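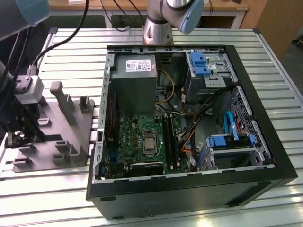 Figure 2. Desktop computer tower with the side panel removed.

4. Council minutes as a source on coalition agreements

4.1 The cases

The present section describes the material on which we test the expectations of Section 3. We study the formation of governing majorities in the municipal councils of the Prumon region. The region has 11 municipalities with an elected council, of which Calport is the largest and Mansour the smallest. In all of them the council is elected by proportional lists, and the mayor is afterwards chosen by the councilors. It follows that the voters do not decide directly who will govern, except in the rare case where one list obtains more than half of the seats.

We begin the period of study with the elections held in the year 2000. Before this date the threshold for entering the council was different, and the number of lists was too small for bargaining of the type that interests us. A comparison with the earlier period would be useful, but it asks for a different design and we leave it aside.

4.2 The minutes

Most of the work on local coalitions relies on the press or on interviews with party leaders. Both have known weaknesses. Newspapers report the agreements of the big cities and pass over the small ones. Interviews are rich in detail, but the persons interviewed often remember the negotiation as easier, or as more difficult, than the documents of the time suggest. Lahlou and El Idrissi (see Section 2) have already made this remark about the regional level, and we think it applies even more strongly to the municipal level, where the same persons remain in the council for many years and have reasons to speak with caution.

For this reason we use the minutes of the council sessions as our main source. The clerk of each municipality is obliged to record the name of every councilor who votes against a proposal or abstains. The names of those who vote in favor are obtained by subtraction from the list of attendance. We collected in this way 3803 votes. Procedural votes, for example on the order of the agenda or on the closing of a debate, were removed before this total was made. Votes taken by secret ballot were removed also, with the exception of the election of the mayor, for which we keep only the final result.

The quality of the minutes is not the same everywhere. In Calport they are typed and complete. In Mansour several sessions were recorded by hand, and the attendance list is sometimes on a separate sheet that was not kept with the rest. When we could not establish who was present, the whole session was excluded. We did not try to guess the attendance from the sessions before and after.

4.3 What counts as a majority agreement

An agreement between lists may be written and signed, it may be announced in the council without a text, or it may exist only in practice. The literature on national governments usually takes the distribution of ministries as proof of the coalition. At the municipal level the deputy mayors play a comparable role, but the comparison should not be pushed too far. A list may accept the post of deputy mayor for a single matter, such as roads or school buildings, and vote against the budget of the same mayor a few months later.

We therefore define a governing majority by two conditions. First, each list in the majority must hold at least one post of deputy mayor. Second, it must vote in favor of the first budget of the term. A list that meets only the second condition is coded as a support list. A list that meets only the first is coded as a partial member, and we report the results with and without this group.

The second condition deserves a comment. The budget is normally put to the vote in February, and the first budget after an election is generally prepared by the old administration. One may object that it says little about the intentions of the new majority. We accept this objection in part. However, the new council has 30 days to propose amendments, and in the sessions we read the lists of the majority used this period to state their common position. The vote on the amended text seems to us a fair sign of commitment.

4.4 Coding

Each session was coded separately by two persons. Asmaa El Idrissi prepared the code book and trained the second coder on the minutes of one municipality, which were then coded again from the beginning under the final rules. Disagreements concerned mainly the councilors who left their list during the term. We decided to count such a councilor with the original list until the first vote in which he or she is recorded under another name, or as independent.

The local weekly Starkine publishes short reports of the council debates in Calport. We consulted these reports only to check the spelling of names and the dates of resignations. They were not used for coding the position of any list. The files were closed on Mar 3, 2021, and corrections received from the municipal clerks after this day are not included in the tables of Section 5.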